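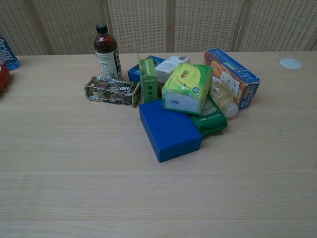 Fumiko Amano

Wotia has opened bookings for its equipment planning service, aimed at small shops and packing rooms that want to buy their first picking robot and are unsure what to budget for.

The service begins with the goods. Customers send in a mixed set of the items they handle most, and staff at the Firivville workshop sort them by how hard they are to pick up. A typical table of groceries has cartons, a tissue pack, a bottle of tea and a clear bottle lying on its side, close together and partly overlapping. Boxes and bottles in a heap like that may call for different grippers, and the price of a second gripper is often missing from a first quote.

"People come to us with a figure for the arm and nothing else," said Osamu Matsuda, who runs the service. "Then they find they need a stand, a guard, spare suction cups and someone trained to change them. We would like them to see the whole bill before they sign."

Each customer receives a written plan within 14 working days. It lists the equipment needed, floor space, running costs for the first year and any items that are better left to hand packing. Plans cover up to 200 product lines. Larger ranges are quoted separately.

The service was tried with 23 businesses before opening. Several put off buying, and one, the stationery wholesaler Sugiyama, chose to lease a single arm and review the contract in February.

Wotia does not sell robots and takes no commission from suppliers. Bookings can be made by telephone or at the Firivville workshop. Press enquiries should be sent to Fumiko Amano at the Wotia press office.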